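Home | Fuel | Pump Prices | Inspections | Letters | Subscribe

We use cookies to remember where you left off. Accept / Manage

Forecourt Inspection Checklist, With Comments
Horgan Fuel, Kurkham Road station
Inspected 02/07/2022 by Noreen Tully
Owner present: Ita Madigan

1. Price sign matches pumps. FAIL, then PASS. The sign was still showing the June price for diesel, the day after the fuel subsidy was trimmed. Two drivers had already made speeches. Sign changed while I stood there, which improved nobody's mood.

2. Emergency stop reachable and labeled. PASS. Label reads STOP. Hard to fault.

3. Underground tank dip against gauge. PASS. Dip 245 gallons, gauge 245 gallons. I did it twice out of suspicion.

4. Portable can sales. COMMENT. The station limits sales to 8 gallons per customer in approved cans. Davoud Ahmadpour on the till reports that people facing a price rise will offer up anything with a lid. He refused a milk jug. Good.

5. Hoses and nozzles. FAIL on pump two. The Drollberg nozzle drips after hanging up. At the new price that drip has a market value. Replace the seal and bag the pump until it is done.

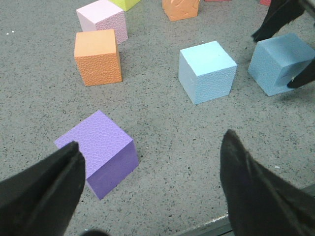
6. Spill kit. FAIL. The bin by pump one held half a bag of absorbent and a sandwich wrapper. Refill the first and eat the second somewhere else. The spill drill card also needs redoing, as it gives every container the same gray outline and asks staff to tell them apart. Color would help: if a purple cube and an orange cube can be told apart on a speckled gray tabletop, a waste drum and a sand bucket can be told apart on a card.

7. Extinguishers. PASS. Tags in date. One was holding the shop door open and has been returned to its bracket.

8. Backup generator. PASS, with a sigh. The Sumo unit started on the third try. Ita's daughter Bláthnaid Madigan says it is sulking over the electricity rates. Service it anyway.

9. Queue control. COMMENT. Cars backed up across the sidewalk on Friday night before the price went up. Cones are on site, stacked neatly, in the shed.

10. Paperwork. PASS. Permit on the wall, $570 fee paid. Kathleen Fitzgerald at the permit desk has the receipt. An unfixed item 5 can cost up to $2,000, so please start there.

Reinspection of items 5 and 6 to be booked by the owner.

Signed, N. Tully

14 shares | 3 comments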